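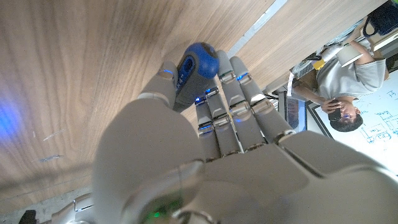 The first thing I did with the Garnano was shake hands with it, and I suspect everyone does. It squeezed back a fraction of a second late, very gently, and then it wouldn't let go until I relaxed my own grip first. I laughed out loud. I've been writing about robots long enough to have had my fingers pinched by several of them, and this was the first one with manners.

Garnano is a pair of five-fingered hands and the two arms to carry them, put together by a small firm called Likau and sold, or more often hired out, by Tradness. You can have one side or both. Both is the one you want, if the budget will stand it, for reasons I'll get to. It arrives with the arms already wired, a base to bolt them to, gloves for steering by hand and software that runs on any fairly recent desktop computer. The setup booklet promises that you will be picking things up by lunchtime. We were, although we had a late lunch.

I spent the best part of a week with a pair of them in a room at Kuhlmann, the engineering office where Frauke Schmieder looks after the trial. Frauke has very little patience for demo videos. On the first morning she emptied a drawer on to the bench and told me to pick whatever I thought would embarrass it.

I went for small things. Big things are easy – almost any gripper will lift a box – but a little plastic part with rounded edges slips, spins and shoots across the room. The Garnano closes its thumb against the nearest finger, feels for the moment of contact and then stops pushing. You can watch it make up its mind. The lights on the knuckles turned out to be more useful than I expected, too. I had taken them for decoration, but when a finger meets something its light brightens a touch, and after an hour I was reading them out of the corner of my eye without thinking about it. There is a setting to dim them, which I'd use in an evening session.
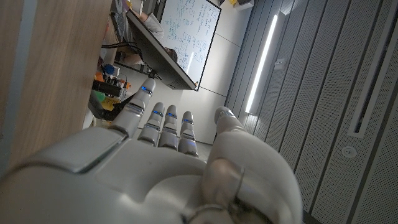

The shape of the hand is a big part of why it's such a pleasure. The fingers are different lengths, as yours and mine are, and the thumb swings well across the palm, so the grips you already know are the grips it uses. Nobody had to teach me how to hold a marker pen through it. I put on the glove, reached, and my hand did what it has always done, with the robot following along behind. There's a short delay, and on the first day I overshot everything. By the second I had stopped noticing.

Each hand can be taught a movement by showing it. You guide it through the job with the glove, press a key, and it stores the run. Likau suggests 200 repeats for anything fiddly, and that sounded like a punishment until I tried it. With two of us taking turns and a decent playlist we were done in a long afternoon. Over the whole trial Frauke's team has saved 754 runs, of which 383 were thrown out again, mostly for being clumsy. She's quite cheerful about this. Her view is that people keep far too much of their bad practice, and that you should be stricter with a robot than you would be with a trainee.

Now for both hands together. One hand is a clever clamp, and you can do plenty with it, but as soon as there are two, one can steady the work while the other gets on with something. That is how most of us do most jobs. I found myself planning little tasks on the way home. Could it hold a cup and stir it? (Yes, noisily.) Could it fold a tea towel? (In a manner of speaking.) Could it hold a screwdriver at a sensible angle and keep it there? That one took us several goes, and when the grip finally held I punched the air like a football fan.

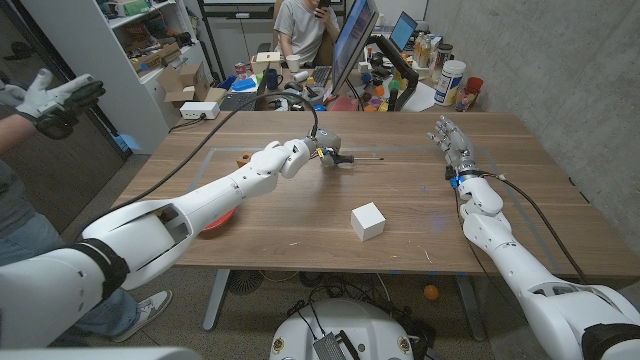 Two arms at the Kuhlmann table, with a black-handled tool in the left hand and the right hand open.

There are things I'd change. The cables are the main one. They run outside the arms, and although they never caught on anything while I was there, I was always keeping half an eye on them. The straps near the base need checking before each session, and the booklet gives that one line on page four when it deserves a whole page. The gloves come in two sizes, and I am between them. The software's undo button takes back the whole run when you only want the last bit, and I swore at it more than once. Frauke has already sent Likau a list, and says they ring back, which in this trade is worth a lot.

Noise is very reasonable. There's a soft whirr from the fingers and a slightly deeper one from the shoulder, and you can hold a phone call in the same room without raising your voice.

Who is it for? Schools with a good technician, small labs, and offices like Kuhlmann where someone wants to find out which of their fiddly jobs a robot could take on. It would be wasted on anyone who only needs boxes moved. Tradness hires the pair by the month, with a visit included to get you started, and the next batch is due in December. I've asked to be put down for a fortnight with one of them. I still have the tea towel to sort out.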